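Washing and Drying Filled Cushions and Pillows: FAQ
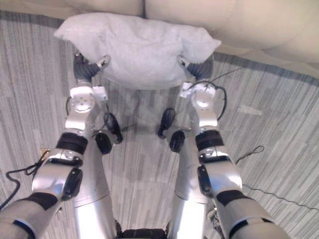
Photo: Dzifa Zakaria / Tullora

Can I wash a pillow with the cover on?
Take the cover off and wash it separately. Covers shed lint, which blocks the filter when washed with a heavy filling.

What temperature should I use?
Follow the care label. Most polyester fillings take 40 °C. Use 60 °C for dust mites if the label allows it. Foam must not go in the machine.

How much detergent?
Half the normal dose, liquid only. Powder can stay in the filling. Add a second rinse.

What spin speed is safe?
800 rpm for feather, 1,000 rpm for polyester. Wash two pillows of similar size together to balance the drum.

How long does drying take?
Allow two to three hours on low heat. Stop every 30 minutes and break up lumps by hand. A pillow that feels cool in the middle is still damp.

My fleece cover has gone flat. Can it be restored?
Partly. Brush it when dry with a soft clothes brush, in one direction. Do not iron.

Do you sell replacement fillings?
Yes, under the Bakmont name, in polyester and feather. Inner pads are listed by size. Order a pad 5 cm larger than the cover on each side for a firm fit.

Can I return a pad after washing it?
No. Unwashed pads can be returned within 19 days of delivery.

Page last updated July 27, 2026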